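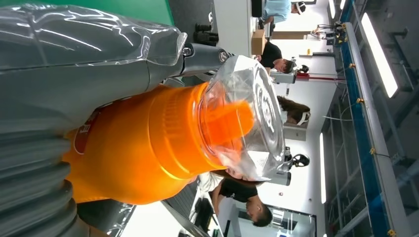
Larysa Kravchuk
May 13, 2024

Chapter 13
Bottles, Caps and the Packing Bench

Most books on packing begin with the box. They give you a table of carton strengths, a drawing of a pallet, and a paragraph promising that a well-chosen box will forgive everything else. I have my doubts. A box holds what you put in it, in whatever position you put it there, and a plastic bottle is one of the more awkward things you can be asked to put anywhere.

Take an orange bottle with a ridged cap, lying on its side. The label on the shoulder is round, so it gives you no straight edge to line up with. The ridges on the cap are meant for turning, and they are a poor place to hold the whole thing by. Put something clear and faceted up against that cap and you have two hard shapes meeting at a small area of contact. Multiply that by a carton and you have the subject of this chapter.

The usual advice is to stand bottles upright and stop worrying. Suppliers like this advice, perhaps because they also sell the dividers. The Drullamus handbook, which many of you will have been handed on your first day, spends a full page on upright packing and one sentence on bottles laid flat. Yet mixed orders are laid flat all the time, and anyone who has worked a bench in September knows it.

We do have some numbers, and they should be read with care. The Ilberg trial followed 3,942 bottles through ordinary packing and delivery. Of these, 76 arrived with a leak or a cracked cap. The report blames thin cartons. It may be right, but it did not record which bottles had been packed lying down – a strange thing to leave out – and 1,574 of them came from a single bench. I would not change a packing line on the strength of it.

The Hordiienko method, covered in Section 13.2, asks packers to keep every cap pointing the same way. It is simple to teach and simple to check, two reasons it is popular. Whether it prevents damage is another question, and the section sets out how little testing has been done.

Section 13.3 turns to the room. Long ceiling lights are good for reading labels and less good for judging clear plastic, where a hairline crack and a reflection can look much the same. Section 13.4 deals with the bench itself, including the Rirum layout and the complaints about it.

Before reading on, lay a capped bottle on a table and set a second one against its cap. Push gently from the far end. Write down which part moved first, and keep the note for Section 13.2.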